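원목 서랍이 뻑뻑해서 끝까지 안 닫힙니다. 어디부터 손봐야 할까요?

생활수리 게시판 > 가구·수납

Naa Sulemana

주방 한쪽에 두고 쓰는 작은 원목 수납장이 있습니다. 중고로 들인 것이고 서랍 바깥쪽 아래에 검은 금속 레일이 있지만 서랍 옆판이 나무 홈에도 닿아 미끄러지는 구조입니다. 겨울에는 잘 여닫혔는데 May 들어서면서부터 뻑뻑해지더니 지금은 마지막 손가락 한 마디 정도가 안 들어갑니다. 힘으로 밀면 들어가긴 하는데 그러면 다음에 열 때 손잡이를 잡고 한참 흔들어야 합니다.

서랍 안에는 작은 초록색 포장 하나만 들어 있어서 무겁지는 않습니다. 안을 다 비우고 해 봐도 똑같았습니다.

지금까지 해 본 것은 이렇습니다.
양초를 옆판에 문질러 봤습니다. 하루 정도 괜찮다가 원래대로 돌아왔습니다.
손잡이 나사를 조였습니다. 별 차이가 없었습니다.
서랍을 빼서 뒤쪽 먼지를 털었습니다. 역시 차이가 없었습니다.

습도계를 놓아 보니 61%가 나옵니다. 사포로 갈아내면 된다는 글을 봤는데 한번 갈아내면 되돌릴 수가 없으니 그 전에 확인할 것이 있는지 궁금합니다. 대패는 없고 사포와 드라이버 정도만 있습니다. 전세라서 소음이 큰 작업은 어렵습니다.
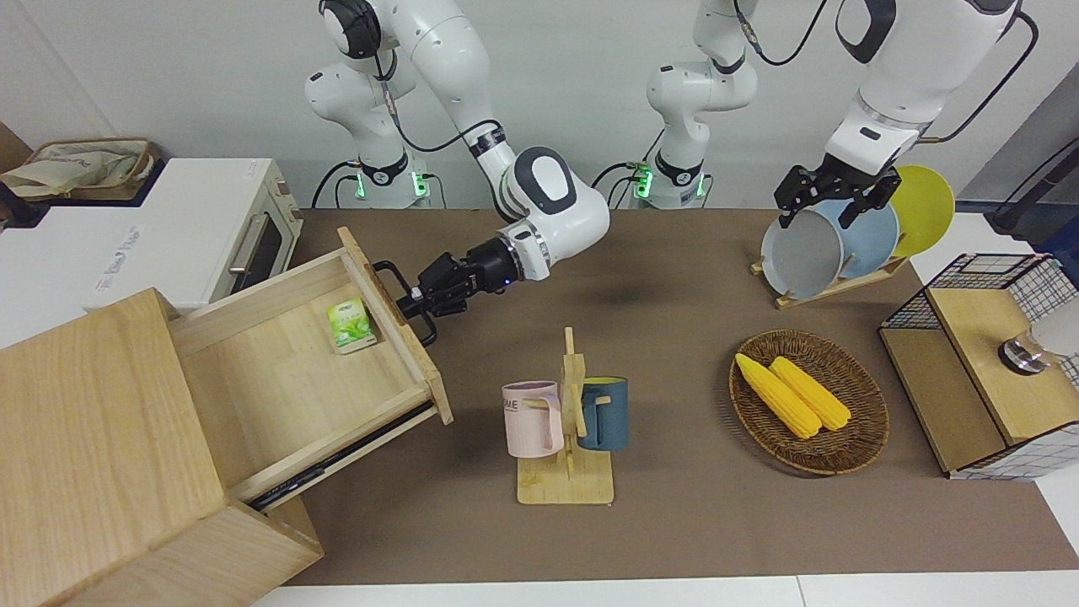 답변

Bastian Stöcker

비슷한 서랍을 몇 번 고쳐 봤습니다. 갈아내기 전에 확인할 것이 있습니다.

먼저 수납장 자체가 수평인지 보세요. 바닥이 조금만 기울어도 몸통이 마름모꼴로 틀어지고, 그러면 서랍은 멀쩡한데 끝에서만 걸립니다. 수평계가 없으면 구슬이나 둥근 연필을 윗면에 놓아 보면 됩니다. 한쪽으로 굴러가면 낮은 쪽 다리 밑에 두꺼운 종이를 접어 넣고 다시 여닫아 보세요. 저는 이걸로 끝난 경우도 있었습니다.

수평이 맞는데도 걸리면 어디가 닿는지 찾아야 합니다. 서랍을 빼서 옆판과 바닥 모서리에 연필심을 옆으로 눕혀 칠하고, 다시 넣어서 15번쯤 여닫으세요. 빼 보면 연필이 문질러져 반들반들해진 자리가 있습니다. 그 자리만 닿고 있는 것입니다. 전체를 갈 필요가 없습니다.

사포는 중간 거친 것으로 시작해서 고운 것으로 마무리합니다. 나무토막에 감아서 쓰세요. 손가락으로 누르면서 갈면 가운데가 파입니다. 조금 갈고 끼워 보고, 다시 조금 갈고 끼워 보는 식으로 해야 합니다. 장마철에 딱 맞게 갈아 놓으면 겨울에 헐거워집니다.

습도 61%면 나무가 어느 정도 불어 있을 수 있습니다. 급하지 않으면 서랍을 빼서 통풍되는 곳에 며칠 세워 두었다가 다시 끼워 보고 결정하는 것도 방법입니다. 햇볕에 바로 두면 판이 휘니까 그늘에 두세요.

양초는 저도 쓰는데 먼지가 엉겨 붙습니다. 갈아낸 다음에 가구용 고체 왁스를 얇게 바르고 마른 천으로 닦아내는 쪽이 오래갑니다. 주방용 기름은 바르지 마세요. 나중에 끈적해집니다.

서랍을 말리는 동안 안에 있던 물건은 뚜껑 있는 천 상자에 옮겨 두면 편합니다. 윗면이 판으로 되어 있으면 그 위에 통도 올려놓을 수 있습니다.

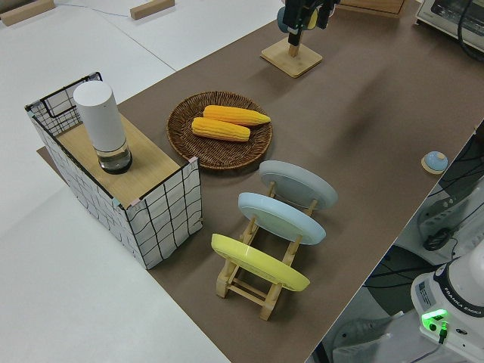
나무판을 덮은 천 상자와 둥근 라탄풍 쟁반

brikia28

그냥 서랍 레일 스프레이 뿌리세요. 저는 Vemon 거 씁니다. 13초면 끝나요. 냄새는 좀 납니다.

Bastian Stöcker (댓글)

스프레이는 금속 레일에는 괜찮지만 나무끼리 닿는 구조에는 권하지 않습니다. 나무가 흡수하면 얼룩이 생기고, 성분에 따라서는 나중에 왁스가 잘 안 먹습니다.

brikia28 (댓글)

아 나무 레일이었네요. 제대로 안 읽었습니다. 제 건 철제입니다.

Naa Sulemana (댓글)

답변 감사합니다. 연필심으로 해 봤더니 오른쪽 옆판 뒤쪽 아래 모서리만 반들반들해졌습니다. 수평은 연필을 굴려 보니 왼쪽으로 아주 천천히 구릅니다. 종이를 두 번 접어 넣었더니 조금 나아졌는데 여전히 끝에서 걸립니다. 목요일에 시간이 나서 그때 서랍을 빼서 말려 볼 생각입니다. 그리고 열 때 손잡이를 어디를 잡느냐에 따라서도 다른 것 같은데 이것도 관계가 있을까요?
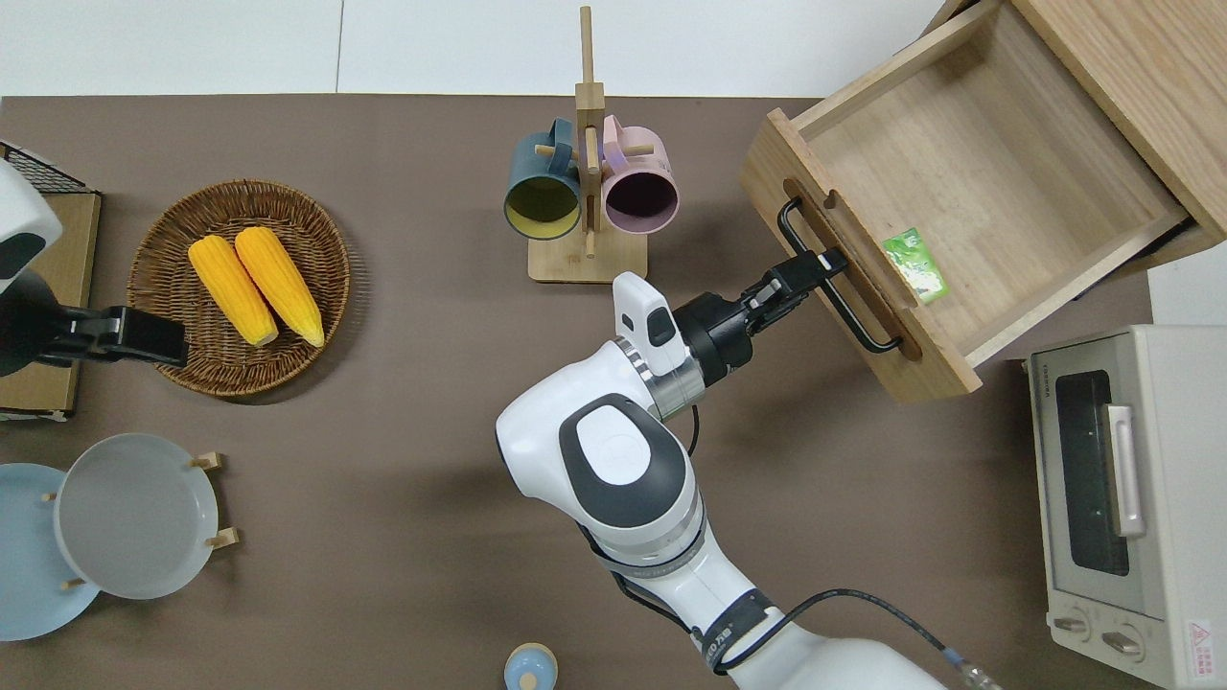

Bastian Stöcker (댓글)

관계가 있습니다. 깊이에 비해 폭이 넓은 서랍은 한쪽 끝을 당기면 몸통 안에서 비스듬히 돌면서 대각선 모서리가 홈에 물립니다. 오른쪽 뒤가 닳았다면 평소에 한쪽으로 치우쳐 당기고 있을 가능성이 있습니다. 금속 봉 손잡이는 아무 데나 잡히니까 자기도 모르게 끝쪽을 잡게 됩니다. 사진처럼 봉의 끝 가까운 쪽을 잡은 상태와 한가운데를 잡은 상태에서 각각 당겨 보고 걸리는 느낌을 비교해 보세요. 가운데를 잡았을 때 부드러우면 갈아낼 양은 훨씬 적습니다. 손잡이 뒤 앞판에 길쭉한 구멍이 뚫린 서랍이면 거기에 손가락을 넣어 당겨 보는 것도 비교가 됩니다. 닫을 때도 마찬가지로 앞판 가운데를 밀어야 합니다.

그래도 걸리면 표시된 모서리만 사포로 살짝 둥글려 주세요. 날카로운 모서리가 홈을 파고드는 경우가 많아서 면을 갈지 않고도 해결될 수 있습니다.

Naa Sulemana (댓글)

가운데를 잡으니 확실히 덜 걸립니다. 말린 다음에 모서리만 둥글리고 왁스를 발라 보겠습니다. 왁스는 동네 철물점에 Imico라는 것밖에 없던데 무색이면 아무거나 괜찮을까요?

Bastian Stöcker (댓글)

그 제품은 안 써 봤습니다. 무색 고체 왁스면 됩니다. 옆판 안쪽 같은 안 보이는 곳에 먼저 발라 보고 색이 변하지 않는지 확인하세요.

minari_jip

저도 같은 증상이었는데 저는 서랍 바닥판이 처져서 그런 거였습니다. 서랍을 뒤집어 보면 바닥판을 잡아 주는 작은 못이 뒤쪽에 있는데 그게 빠져 있었어요. 바닥판을 홈에 다시 밀어 넣고 못 두 개 박으니까 그 뒤로는 괜찮습니다. 빼신 김에 뒤집어서 한번 보세요. 접착제로 붙이면 나무가 늘었다 줄었다 할 때 갈라진다고 해서 못만 썼습니다.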